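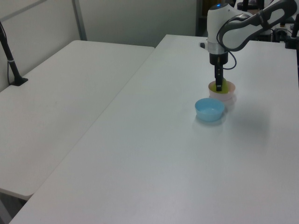
Drillevmont Institute, Department of Applied Robotics: Course Reader in Robot Software

Chapter 10
Deciding What to Do Next

Up to now I've let you get away with programs that run from top to bottom. Move here, close the fingers, move there, open the fingers, done. You wrote one of those in Chapter 3 and I bet it felt great (mine did!), right up until somebody nudged the table and your arm went on with its routine as if the bowl were still there.

So this chapter is about the layer that sits between seeing and moving. I'll call it the task planner, although people at Brusach, where I used to work, just called it "the boss," and I still slip into that in lectures. Its job is to look at what perception says about the table and pick the next step.

Take a pink bowl with something yellow-green inside it, a blue bowl standing empty close by, and a gripper with its two fingers down in the pink one. For you and me there's hardly anything to think about. Now try it from the software's side. The fingers are covering part of the very thing they're reaching for. The inner object and the pink bowl overlap in the camera image, so a careless detector will happily hand you one blob where you wanted two. And if the goal is "put the yellow-green thing in the blue bowl," the planner has to know that "in" is a relation between two objects, and that it should stop being true of one pair before it becomes true of the other.

My first planner for this sort of job was a pile of if statements, 261 lines of it, and I was so proud of that thing. It had a flag called holding that got set to true whenever the fingers were told to close. Can you spot the trouble? Closing is a command. Holding is a fact about the world, and I had never checked it. The arm would carry a whole lot of air over to the blue bowl, let go of it very gently, and report success.

We'll fix that properly. Section 10.1 gives you a way to write down the state of the table as a short list of facts, each with a note of which sensor it came from and how old it is. In 10.2 we build a small behavior tree on top of that list, using the Beltolar library (if you skipped the install notes in Chapter 1, go back and do them now, I'll wait). Then 10.3 deals with failed grasps, which is where most of your evenings will go.

There are 18 exercises at the end, and the ones marked Lodhi run in the Lodhi simulator, so you can do them at home on a laptop. Please do the first few on paper, though. Draw the boxes and arrows before you touch the keyboard.

10.1 Writing down what you know

Let's start with the simplest fact we could want: the blue bowl is empty.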